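Gratari Nulex home simulator, review: a lot of house for the money, and a fault log I wouldn't trust

Posted Jul 21, 2023 in Software, Reviews

Rating: 2.5 out of 5
Price paid: £601 for one seat, one year
Tested on: a desktop with a mid-range graphics card, Linux

I paid for this myself. Gratari offered me a free month if I would send them the draft first, and I said no thank you, so the fault described further down is one they heard about through the ordinary support form like any other customer.

Nulex is a set of ready-made rooms, a physics engine and a handful of robots to put in them. You write your controller, load a flat or a house, give the robot a job such as opening a cupboard or carrying a cup from one room to the next, and let it run overnight. In the morning you get a table of results. The sales page says the results are "ready to act on", and it's that phrase I want to argue with.

Who I am and what I wanted

I do contract work on two-armed wheeled robots, mostly getting them through doorways and past furniture without hitting anything. My last job used a Vidmar base with a tall body and a pair of two-fingered grippers, and before a customer lets a machine like that near a kitchen they want to see that it has done the job many times somewhere it can't hurt anyone. I have used free simulators for years and put up with their ugly rooms. I bought Nulex because it had doors with proper hinges and a ready model of a robot close in size and weight to the one I know.

Setting up

The download is big and the installer is fine. It asked for the licence key twice, once before and once after a restart, and then never again. The manual is a long web page with no search box. Half the screenshots in it come from an older version with the menus on the other side, so expect to hunt.

Getting my own controller talking to it took an afternoon, and most of that was my fault. The example code works as printed, which I can't say for several tools costing more. If you send a joint a command outside its range you get a clear message saying which joint and by how much.

The rooms

They're all right. The lighting is flat, the walls are plain and the colours are what you'd get from a paint chart with four pages missing. None of that bothers me for arm work. If you are training anything to recognise objects by sight I'd look hard at the textures before paying, as a controller that has only ever seen a perfectly even tan wall may have a nasty surprise in a real hall.

Doors are good. They have weight, they swing and stop where they should, and the handles can be pulled. Drawers are less good and sometimes jump the last bit when you close them. Taps and sinks are solid lumps as far as the physics goes, so you can bump one but you can't turn it on. The sales page never claims you can, but it does have the word "bathroom" in rather large letters.

Running it

Speed is decent. With the viewer shut it gets through a night's work without trouble and I had no crashes at all in the main test. Memory creeps up over a long batch and I took to restarting between sets. The viewer itself is clumsy. You can look from the ceiling, from a free camera or from the robot's head, and switching between them resets the clock display to zero, which makes it needlessly hard to match what you're seeing to a line in the log.

What went wrong

My main test was a plain one. Start in one room, drive to an open doorway, go through, stop on the other side with the arms held forward. No object to carry. I ran it 1,518 times over June with small changes to the start position, the door angle and the arm height.

The results table said almost everything was fine. A few runs had timed out, a few had brushed the door frame, and the rest were marked "completed, upright". I had been half ready to write a kind review at that point.

Then I went through the raw joint and body angles, which I always do and which Nulex makes you export by hand. In 14 runs the body had gone well past the angle where a real machine of that shape would be on its way to the floor. It leaned, it kept leaning, and the wheels carried on turning as if nothing was wrong. Of those 14, the table had 11 down as "completed, upright".

I'll say that again for anybody skimming. The robot was going over and the software ticked the box that says it wasn't.

The cause, as far as I can work out from outside, has two parts. The first is a real tipping problem. With both arms out in front and low, the weight shifts forward, and if the base brakes while one wheel is on the join between two floors it can start to pitch and roll together. I believe that part. I've felt a real base do a small version of it with my hand on the stop button. A simulator that shows me that has earned some of its fee.

The second part is the check. The "upright" test seems to look at the base only once, at the moment the run ends, and only at how high its centre is above the floor. A body that is leaning steeply at that moment but hasn't yet dropped will pass. The tilt alarm, which is a separate setting and should catch this, is switched off when you load any of the ready-made jobs. You can switch it on. It's in the third tab of the job settings, under a heading about sound. I wish I were making that up.

With the alarm on, all 14 runs were caught when I replayed them. So the part that works is in there, and someone chose to ship it turned off.

What it looks like from the head camera

If you only watch from the ceiling view, a lean is easy to miss, as you are looking straight down on the top of the machine. From the head camera you can't miss it. I'd suggest keeping that view open for the first batch of any new job, clumsy clock or no clumsy clock. 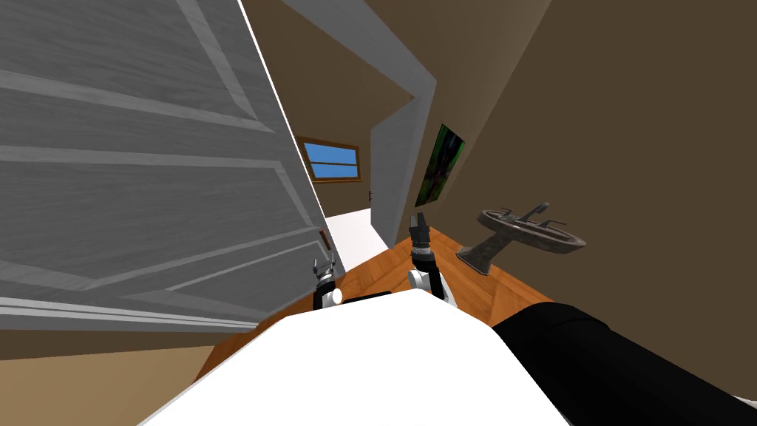 Head camera at the open doorway: white body below, both grippers empty over the wooden floor, door and walls well off the vertical.

Put a figure like "completed, upright" next to a view like that and you can see why I stopped trusting the table. The pedestal sink and the picture on the wall are handy for this sort of check, by the way. Anything with a straight upright edge will do, and I now pick rooms that have something of the kind near the door.

What Gratari said

I got a reply inside two days, which is better than most. It agreed that the alarm is off by default and called this "a choice made for new users, who found the warnings confusing". It did not agree that the upright test is wrong. The test does what the manual says, I was told, and on going back to the manual I found that this is true, in a footnote. There may be a change in a later version. I've heard that sentence from a lot of firms.

I don't think anyone there is being dishonest. I do think the people who wrote the results table and the people who wrote the physics don't eat lunch together. The physics is careful work. The table is a sales tool.

Why I'm making a fuss

Someone will say it's only a simulator and nothing got broken. Fair enough, as far as it goes. But the numbers from a tool like this end up in a safety file, and the safety file is what lets a heavy machine with two arms into a room with a person in it. If I had sent my customer the table as it came, they'd have had a clean sheet for a controller that can pitch its robot over in a doorway. They would have had no reason to ask for a lower arm speed or a softer brake, and those are the two changes I have since made.

Compared with the other one

The obvious rival is Voltance. I had a trial of it last year, so bear in mind it may have moved on. The rooms were fewer and the doors were poor, with handles that were just painted on. But it stopped the run the moment the body tipped past a limit, and it made you type a reason before you could raise that limit. Annoying, and I'd take it over what Nulex does. I wouldn't swap for door work, though, because the doors are the whole job.

If you already own it

Turn on the tilt alarm before anything else. Set the limit yourself, from your own robot's drawings, as the default is very generous. Export the body angles and look at the worst value in each run, never the last one. Redo any old batch that you've already reported to someone. Mine took a night.

If you don't own it yet, ask for the trial and try the doorway job with the arms low and forward. Brake hard on the floor join. Then read the table, and then read the angles, and see if they agree.

Good: doors, example code, speed with the viewer shut, a body that tips when it ought to
Bad: results table, manual, clock reset, drawers, the alarm being off and hidden under sound

I'll keep my seat until it runs out and look again if the new version turns up before then. The half point is for the doors.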